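Does the Drevwood reading scheme work? Project report, spring term
Waraporn Duangkaew

The district says the Drevwood scheme raised early reading scores in a single year. I went in doubting that, and I still do. 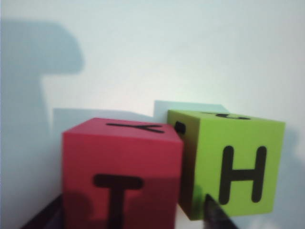
Strachan, May

The school gave me scores for 52 first graders. The claim rests on a fall test and a spring test, but the spring one was shorter and had more single-letter questions. Of course the scores went up. My adviser, Alasdair Geddes, thought I was being harsh - maybe so.

Library loans went from 1,462 to 2,093 over the same year, and the district counts that as proof too.

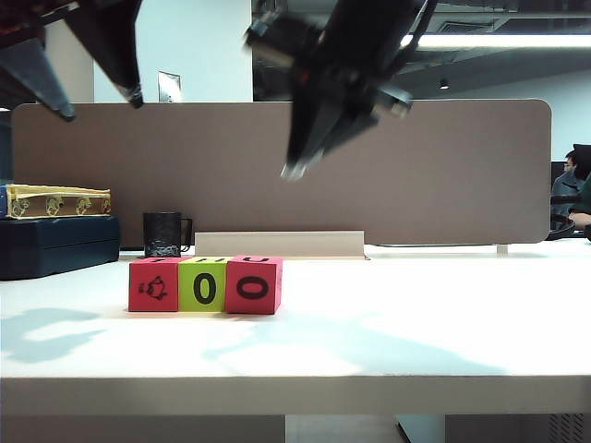 The loan limit was also raised to 3 books per child that fall, which the brochure leaves out. I asked for figures from a school without the scheme and got none by Friday, so there is no comparison group in this report.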